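# About the Whitlock Street School of Sewing and Knitting

We teach people to make clothes, mend them, and take them apart when they go wrong. The school is one long upstairs room over the old Givon shoe store, with a cutting table down the middle and windows on the street side. Most of our students have day jobs, a few are still in high school, and one Thursday class is made up almost entirely of retired bus drivers who signed up together and have stayed together ever since!

The school opened in June, eleven years back, with seven students and a box of donated yarn. Dario Fabbri, who had spent most of his working life altering suits, wanted a place where a beginner could ask the same question four times in one evening. He still teaches Hems and Cuffs himself, and he still lets you ask four times. Last year 154 people took a class with us, and plenty of them took two or three.

## What we teach

Beginners start with either Hand Sewing or First Scarf. Hand Sewing is six evenings. You learn a running stitch, a backstitch, how to sew on a button so it stays, and how to close a seam that has split under the arm. First Scarf is eight evenings (it was six, but everybody wanted more time for the edges, and so did we).

After that you can go pretty much anywhere. Machine Basics gets you threading, winding bobbins and sewing straight, and then around a curve, which is where the real fun starts. Sweaters runs from fall into spring and follows one garment the whole way, from the first swatch to the last woven-in end. Pattern Drafting is our hardest class. There's a fair amount of arithmetic in it, and we love it more than we can sensibly explain.

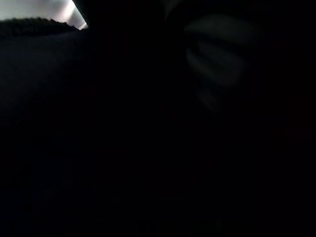

**Mending and Repair Department**

Mending has grown faster than anything else at the school, and we couldn't be happier about it. It began as a single evening on darning socks. Now it's a department with its own shelves, its own thread cabinet and four regular teachers, and it takes in elbows, knees, collars, linings, zippers, moth holes and the corners of pockets.

Every class works on real clothes. Bring the thing you've been meaning to fix, even if you think it's past saving, and we'll look at it with you and talk through what could be done. Some people want a repair that disappears into the cloth. Others want bright orange thread right across the knee, and we have a whole drawer of orange thread for them.

The department also runs the Pleltalus Project, named after a made-up country in a story one of our students wrote. It collects worn coats and sweaters, repairs them in class, and passes them on in winter. The total so far is 2,000 pieces, with the Nellik Laundry washing every one of them for us before it goes out. Buttons are always welcome, sets or singles.

## Coming to class

Classes are kept small, and needles, pins, shears and machines are here for you to use. You'll need to bring your own fabric or yarn after the second week. If you'd like help picking it out, stay after class and one of us will go through the sample books with you. Coffee is on the back counter, well away from the cutting table, please.

We keep a lending library too, with 300 books and pattern packets, some of them older than anybody on staff. Students can take two home at a time. The 1950s glove patterns are wonderful and the instructions are terrible, so ask Dario before you cut.

If you're not sure where to start, come up and sit in on an evening. The door is to the left of the shoe store window, and the bell works if you lean on it.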